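Chamado 2382: exportação da folha de ponto grava turnos noturnos no dia errado

Produto: Tatora Ponto, módulo de exportação
Cliente: Otetti, unidade Plilska
Aberto por: Sarita Rastogi
Responsável: Chrysanthi Stamatopoulos
Prioridade: média
Situação: resolvido

Descrição inicial

Ao exportar a folha de ponto em CSV para o sistema de folha de pagamento (Antal), os turnos que começam antes da meia-noite e terminam depois dela aparecem divididos em duas linhas. A segunda linha recebe a data do dia seguinte e o código de jornada fica vazio. O Antal rejeita linhas sem código de jornada e interrompe a importação do arquivo inteiro.

O problema surgiu no fechamento de outubro. Nos fechamentos anteriores, o mesmo arquivo era aceito sem ajuste manual. Nenhuma alteração foi feita nas escalas pelo RH.

Mensagem devolvida pelo Antal:

ERRO 15: campo JORNADA ausente. Importação cancelada.

Registro de atendimento

1. Solicitado ao cliente o CSV original, sem abrir em planilha. O primeiro arquivo enviado tinha sido salvo de novo pelo programa de planilhas, com separador trocado de ponto e vírgula para vírgula e zeros à esquerda removidos da matrícula. Descartado para análise.

2. Recebido o segundo arquivo. Confirmada a divisão em duas linhas para todos os turnos com início às 22h. Turnos iniciados às 14h e às 6h saem corretos.

3. Reproduzido em ambiente de teste com uma escala de 200 funcionários fictícios. Com a opção "Quebrar jornada à meia-noite" desmarcada, o erro não ocorre. Com a opção marcada, ocorre sempre.

4. Verificado no cadastro da Otetti: a opção consta como desmarcada na tela. No banco de dados, o parâmetro está ativo para a unidade Plilska e inativo para as demais. A tela lê o valor da matriz; a exportação lê o valor da unidade.

5. Consultado o histórico de parâmetros. O valor da unidade foi gravado durante a atualização do módulo, pela rotina que copia parâmetros para unidades sem configuração própria. A rotina usou o padrão de fábrica (ativo) no lugar do valor da matriz. Plilska era a única unidade sem configuração própria.

6. Tentativa de correção pela tela: marcar, salvar, desmarcar, salvar. Sem efeito, pois a tela grava apenas na matriz. Registrado como defeito separado.

7. Correção aplicada diretamente no parâmetro da unidade. Cache do serviço de exportação limpo e serviço reiniciado às 18h40, fora do horário de uso. Sem a limpeza do cache, o serviço continua usando o valor antigo até o reinício seguinte.

8. Gerada nova exportação do período completo. Cada turno noturno em uma única linha, com a data de início e código de jornada preenchido. Importação no Antal concluída sem rejeições.

9. A pedido da Sarita, conferidos os totais de adicional noturno de 3 funcionários contra o espelho de ponto. Valores iguais.

Contorno para quem estiver em versão anterior

Abrir o CSV em editor de texto simples, localizar as linhas sem código de jornada e uni-las à linha anterior da mesma matrícula, somando as horas. Não usar planilha. Manter a codificação UTF-8 sem BOM; com BOM, o Antal lê a primeira coluna com nome incorreto e devolve um erro diferente.

Pendências

Defeito da tela de parâmetros encaminhado ao desenvolvimento. Até a correção, alterações nessa opção para unidades devem ser pedidas ao suporte.

Suporte Tatora | Contato: abra um chamado pelo portal | © Tatora. Todos os direitos reservados | Voltar ao topo

Comentários

marcelo_dp: Mesmo erro 15 aqui, também só no turno das 22h. O suporte ajustou o parâmetro e voltou a importar.

Rute F.: No item 7, o reinício derruba as marcações que estão entrando pelos relógios?

Chrysanthi Stamatopoulos: Rute, não. O serviço de exportação é independente do serviço de coleta.

joel.rh: Fiz o contorno manual no sábado e faltou avisar que a última linha do arquivo precisa terminar com quebra de linha. Sem ela o Antal ignora o último funcionário.

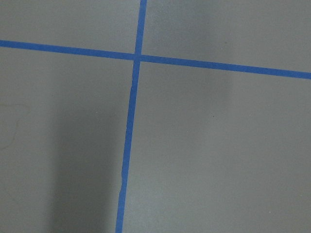
É preciso reexportar os meses já fechados depois de corrigir o parâmetro?

Só os meses exportados depois da atualização do módulo e que contenham turnos noturnos. Os arquivos gerados antes dela usaram o valor da matriz e podem ser mantidos como estão.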